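October 12, 2021

## Mokby's back room is open again, with new tables and a lot of baskets

Good news for anybody who has missed the sorting sessions at Mokby - the back room is open again as of this morning, and I got to poke around before the coffee ran out. The old folding tables are gone (I won't miss the one that pinched my thumb every spring) and we now have white tables with curved edges, so you can squeeze past with an armful of stuff and not catch your hip on a corner.

The carpet stayed, by the way. It's the same streaky gray, and I'm glad, because I had my heart set on hating whatever replaced it. The room was shut for 38 days while the ceiling got fixed, and I half expected to walk in and find shiny vinyl everywhere. 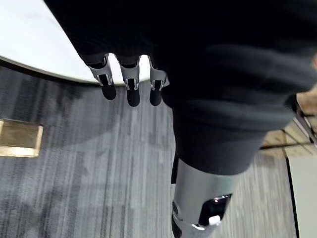

## What's going on in there

The first job is the donation backlog. Angelovski, the moving firm down the block, held on to 127 bags for us during the closure, and they all came back over the weekend. Towels, kids' clothes, board games, kitchen odds and ends, one enormous bag of nothing but belts. Everything gets tipped out on a table, sorted, and put in a basket to go either to the shop floor or over to Dritusis for the repair shelf.

I stayed for a couple of hours and did mostly towels. It's a nice way to spend a Tuesday, even if I did refold the same beach towel three times trying to get the corners to meet!

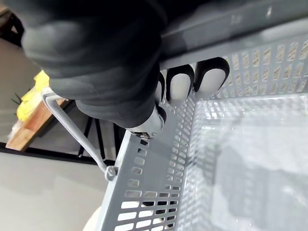
Dritusis has asked us to stop sending things over in garbage bags, and I'm completely on their side. You can't tell what's in a bag without untying it, and somebody always ties it too tight. With gray plastic baskets like these, the slots up the sides let you get a peek at what's inside, and the thick band around the top gives you something decent to hold when you carry one across the room. They don't stack as neatly as I'd like when they're full - please don't build towers by the door.

## Times and how to join in

Sorting runs every weekday from 8 until noon through the end of November. You can come for one hour or the whole morning, and you don't have to sign up. Parking is still a pain, so use the lot behind Vison and walk around.

Drop-offs are back on too, at the side entrance only. Clean and dry, please, and nothing bigger than you can lift on your own. The shop itself will have a 50 cent rack for the first week to clear out the summer things, and I already have my eye on a truly ugly yellow raincoat.

If you have baskets from us at home, bring them back when you get a chance. I have one in my trunk, so I'm not pointing fingers.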